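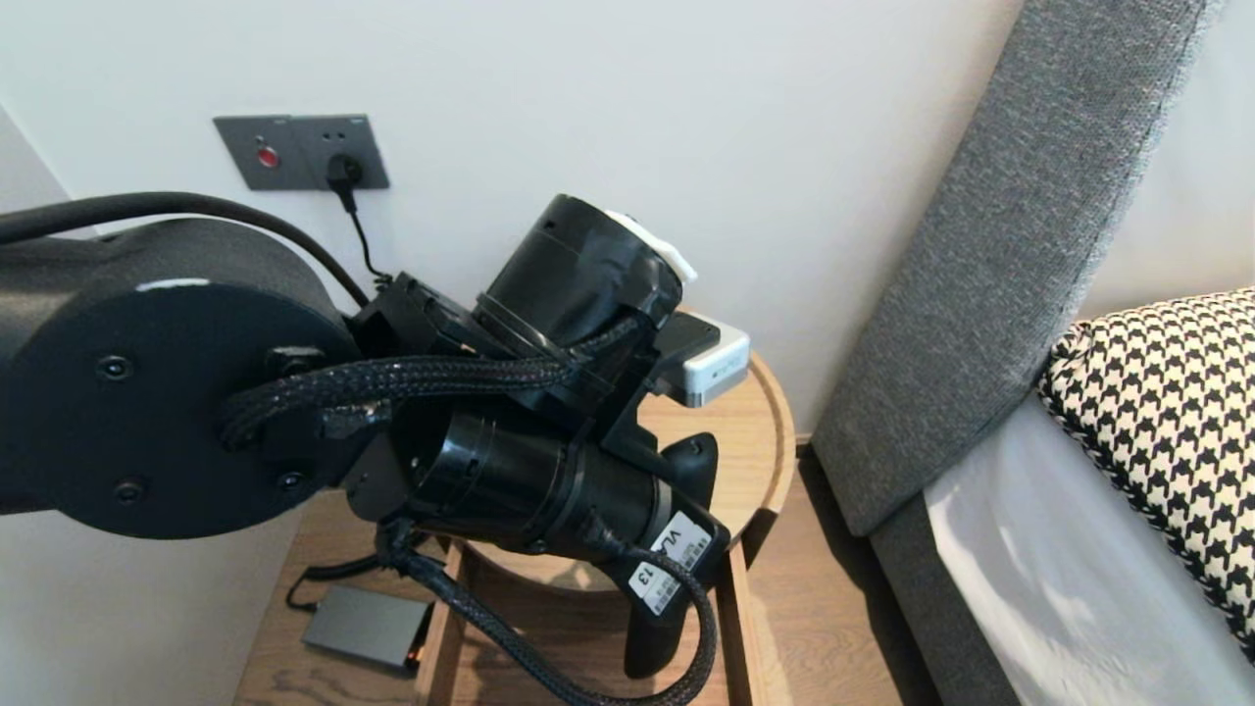 Black cable looped over the arm's joint, with a braided sleeve on the one lower down.

Hotel Room Kitchen Tricks I Swear By

I spend a lot of nights in hotels for work, mostly the kind with a mini fridge, a coffee maker and maybe a microwave if I'm lucky, and over the years I've gotten pretty good at eating decently in them (and keeping my clothes halfway presentable too!). A few of you asked me to write my tricks down after my post on the Bradidmont, so let's go.

Ask for the fridge to be turned on before you arrive. Lots of places unplug them between guests, and a mini fridge can take all night to get properly cold. I call the front desk around lunchtime and they've never minded. When I stayed at the Skultus in October I forgot, and my yogurt was still lukewarm at 11 at night.

Oatmeal in a jar is my breakfast of choice when the free one is just muffins. I pack the oats, raisins and cinnamon at home in a jar with a good lid, then add milk when I get there and leave it in the fridge overnight. Two jars fit on the door shelf if you take out the little wire rail.

Run the coffee maker once with plain water first. Pour that out and THEN make your coffee. I do it twice if I can still smell the last person's hazelnut.

The shower cap is the best free thing in the bathroom. It goes over a bowl of leftovers like it was made for it, and it also fits over the soles of a pair of shoes in your suitcase. I bring home every one I don't use.

For wrinkles, hang the shirt on the back of the bathroom door while you shower, then smooth it down with damp hands, especially the collar and the button strip. Linen won't care one bit, so iron that. Wipe the hotel iron on an old washcloth from home before it touches anything white! I learned that one at the Hurkia with a blouse I really loved.

Curtains that won't close all the way? Grab a pants hanger, the kind with clips, and clip the two sides together. I sleep till my alarm now.

Pack a dish towel. Just a thin cotton one. It's a placemat, a drying rack for your jar and spoon, and a napkin for eating takeout on the bed (we all do it). I roll mine around a paring knife in a plastic sleeve, checked bag only.

Wet swimsuits go flat on a bath towel, roll it up tight, kneel on it, then hang the suit near the air vent. Mine is dry by morning, even after a late swim.

Next time I'll do my microwave dinners, including the baked potato with more than 300 miles on it.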